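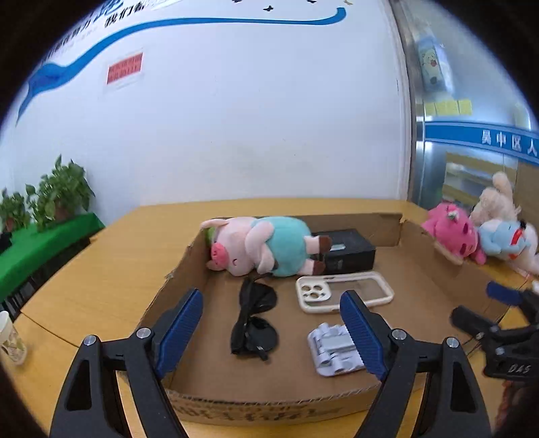

Payment Systems, Unit 7: Card Payments, Clearing and Settlement

Reading before class: the chapter on retail payments in the course pack, sections on authorization and netting. Bring a calculator to the second half.

1. Where we are

In the last unit we looked at bank transfers, where the payer tells the bank to send money. These are called push payments. A card payment is usually a pull payment. The payer gives permission, and the seller's side asks for the money. Most of the rules and most of the disputes in card systems come from this difference in direction.

Keep three steps apart in your notes, as students mix them up on the exam every term:

Authorization - the card issuer says yes or no to a purchase.
Clearing - the two sides exchange the details and work out who owes what.
Settlement - money moves between the banks.

Authorization takes a second or two. Clearing often happens in a batch at the end of the business day. Settlement may come a day or more later. A customer who sees "pending" in a banking app is looking at the gap between the first step and the other two.

2. The parties

We will use the same names all the way through. Pavdale is a small housewares store. Keskin Bank is the acquirer, the bank that handles card payments for Pavdale. Tulitz Bank is the issuer, the bank that gave the customer the card. Kulteteck runs the card network that connects the two banks and sets the rules they follow.

The customer has a contract with Tulitz. Pavdale has a contract with Keskin. The customer and Keskin have no contract with each other, and neither do Pavdale and Tulitz. When something goes wrong, a complaint travels along the contracts, one link at a time.

Many stores also use a payment processor, a technical firm that passes messages for the acquirer. We leave it out of the diagrams in this unit. It does not change who owes money to whom.

3. Worked case: one purchase

The customer buys a set of pans at Pavdale for $139.

The terminal sends a request to Keskin. Keskin passes it to Kulteteck, which routes it to Tulitz. Tulitz checks that the card is valid, that there is enough money or credit, and that the purchase does not look like fraud. It sends back an approval code and places a hold of $139 on the account. At this point no money has left Tulitz.

In the evening Pavdale sends its batch to Keskin. The purchase goes into clearing. Kulteteck adds it to everything else the two banks owe each other.

Pavdale does not receive the full $139. Keskin takes a merchant fee, and part of that fee goes to Tulitz as interchange. The store sees one charge on its statement and often has no idea how it is divided - read the sample statement in the course pack with this in mind.

4. Netting

Suppose that over one day, Tulitz cardholders spend $2,000 at stores served by Keskin, and Keskin cardholders spend $1,861 at stores served by Tulitz. Leave fees out for now.

Gross settlement: two payments, one of $2,000 and one of $1,861.
Net settlement: one payment of $139 from Tulitz to Keskin.

Netting cuts the amount of cash the banks need on hand. It also creates a risk. If Tulitz fails after the purchases are approved and before the net payment is made, somebody has to cover the shortfall. Networks handle this with collateral, limits, and loss-sharing rules. Compare this with the real-time gross systems from Unit 5, where each payment is final on its own.

5. Refunds and chargebacks

A refund is started by the store. A chargeback is started by the issuer, usually after the customer complains. In our case, assume Kulteteck gives the acquirer 30 days to answer a chargeback. Real networks set their own time limits, and these vary with the type of dispute.

Evidence that may help the store: a signed receipt, delivery records, messages with the customer. If the store has closed and cannot repay, the loss normally lands on the acquirer. For this reason acquirers look hard at sellers who take payment long before delivery, such as travel agents and ticket sellers.

6. Problems for next class

a) Redo the netting case with a third bank. Tulitz owes Keskin $139, Keskin owes the third bank $30, and the third bank owes Tulitz $7. Find each bank's net position and check that the three add up to zero.

b) Pavdale ships an order and the customer says it never arrived. Trace the complaint through the four parties and name the contract used at each link.

c) A hotel places a hold at check-in and charges a smaller amount at checkout. Which of the three steps uses the first figure, and which use the second?

Written answers to a) and b) are due at the start of class. We will do c) together.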